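Notebook, two-arm simulation, Miltine cell. Wednesday, December 2, 2020
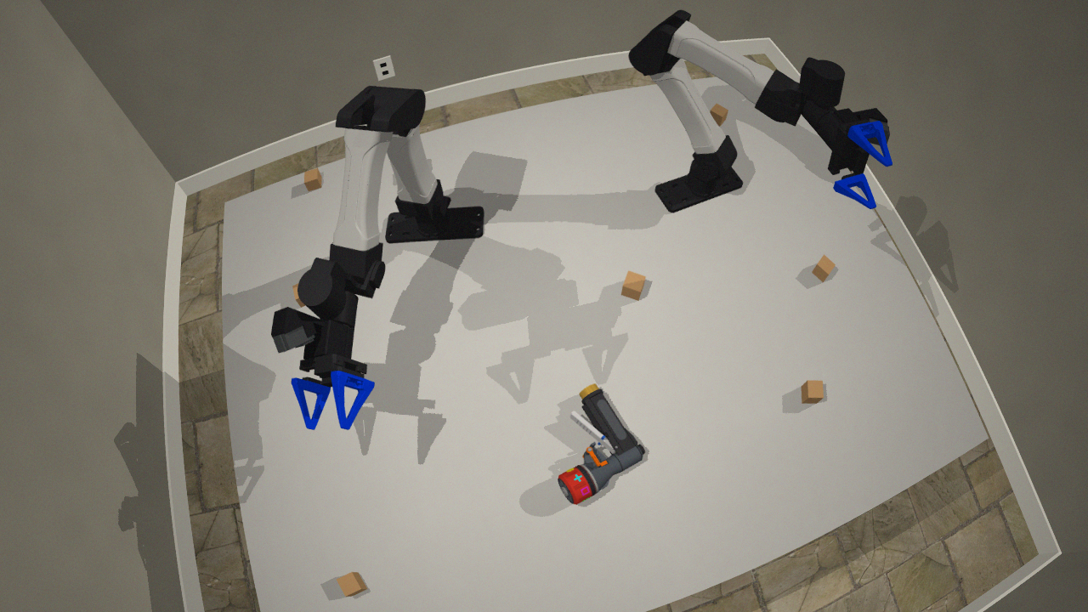
*Esperanza Salcedo*

I write this down today so that I do not forget the order of things, and so the Muvstead people can read it before they start their own runs on the same scene.

**What went wrong.** In run 823 the left arm closed its fingers on the drill, lifted it, and at the handover point the right arm did not wait. Both grippers went to the same place. The simulator reported a contact force much too high for these joints, the left wrist was pushed back, and the protective stop did not trigger. The arms continued to push against each other for 17 seconds, until the episode timed out. With real arms we would have a broken gripper at least, and maybe a hurt person if somebody stood near.

**First idea (wrong).** I thought the drill was guilty. It lies on its side with the red battery at one end, and the collision shape for it is rough. I replaced the shape by a finer one and ran again from the same seed. Same crash. I lost most of the morning with this.

**Second idea.** The wooden cubes. The task only needs the drill, the cubes are there to disturb, and there is one in the middle of the table not far from the drill. I removed all cubes. The arms still collided, only a little later. So the cubes change the timing but they are not the cause.

**What I found after lunch.** The right arm waits for a flag called "left_clear". This flag is written by the Cabello planner when the left arm reports that it is out of the shared zone. After the last update the planner sets the flag to true at reset, and it becomes false only when the left arm enters the zone. If the left arm enters between two planner ticks, the right arm can read the old value and go. In most runs there is enough time and everything looks fine. I went through the log of 2,599 runs and the stale value was read in 835 of them, but in most of these the right arm was still far away, so no contact.

This is not nice to see. The fault was there for the whole series and we trusted it.

**Why no stop.** This is a second fault, separate from the first. The force limit is checked per arm, against the table and the objects. Contact between arm and arm is filtered out. I believe somebody switched it off in May, when the two upper links gave false contacts near the shoulders — the bases are mounted quite close. The filter was meant for the upper links only, but it was applied to the complete chain, fingers included.

**Done today**

- "left_clear" is now false at reset and has a time stamp. The right arm refuses a value older than one tick.
- Contact filter is limited to the shoulder and upper link pairs.
- Run 823 repeated with the same seed, with the drill and all cubes back in place. The right arm waits, the handover is finished, no stop.
- I also forced the old flag by hand to see if the stop works. It stopped at first contact between the fingers.

**Not done**

- The rest of the series is not repeated. Please do not use the success rate from the old log in any slide.
- The Zodcombe controller for the real cell has its own copy of the filter file. I looked quickly and it seems to be the old one. Until it is compared line by line, the real arms should not run together, only one at a time with the other powered off. I put a note on the cabinet door.
- I do not understand why the left wrist drifts a little after the stop. It may be only the solver. I will save the joint positions tomorrow and plot them against the commanded ones.

The changed files are in the branch "handover-stop". Seed and full log of run 823 are in the same folder, please leave them there.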